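# Kitting out the sorting bench: what we bought and what we're still saving for

When I started pricing gear for our little two-arm bench back in April, I figured the arms would eat the whole budget and the rest would be pocket change. Ha! I've been keeping a gallery of the setup as the spending goes along, mostly so I can find things again when it's time to write the next grant application. Updated 7/19/26, and I'll keep adding to it.

The short version of the plan: the bench handles small, soft, annoying household stuff. Toys, pouches, packets, cloth. If you're budgeting for a similar job, the notes might save you a few dollars (or at least a few emails to suppliers).

## The bench at work

Both arms came through Marer as a matched pair, and I'd do it that way again. I had a cheaper quote from Reklow for singles, but by the time I'd added mounts and a second power supply the gap was down to $287, and the pair came with spare fingers in the box. Spare fingers are worth having! Put them on your list from day one.

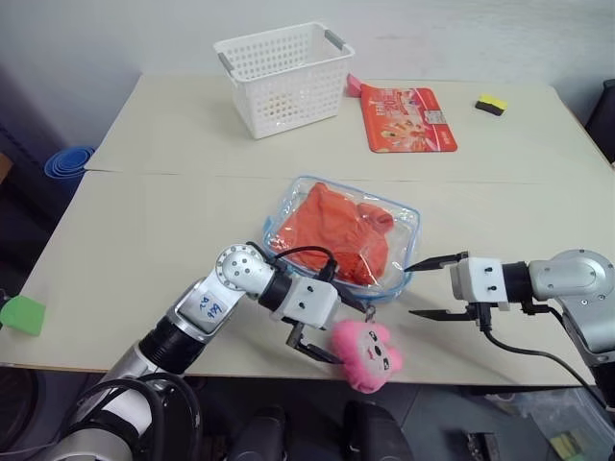

*The clear zip pouch with the reddish cloth folded up inside, and the fuzzy pink toy with its little metal clasp. Shiny film and plush side by side is the sort of mix I budget for, so when you ask for a demo, send the supplier your own awkward items and not a box of neat cubes.*

## What I'd price next

**Grippers.** The two-finger style is fine for now. Caron does a softer fingertip that I've got my eye on, sold in packs of 6, and I've pencilled in one pack for this financial year and another for next.

**Cables and clips.** I put down almost nothing for cable management and had to go back and ask for more. Sleeving, clips, longer leads, a spare connector for each arm. Give it a line of its own in the spreadsheet so it doesn't get nibbled away by everything else.

**Test items.** Cheap, but they add up. A plastic basket with holes in it, a few bright packets, sponges, toys in different colours. I set aside a small monthly amount and do a lap of the discount shop.

**Service.** Plinstead quoted us for a visit every 3 months, or a 5-year plan paid up front. I'm leaning towards the quarterly visits while we work out how hard we're running the joints. Still waiting on their revised quote, and I'll pop the number up once it lands.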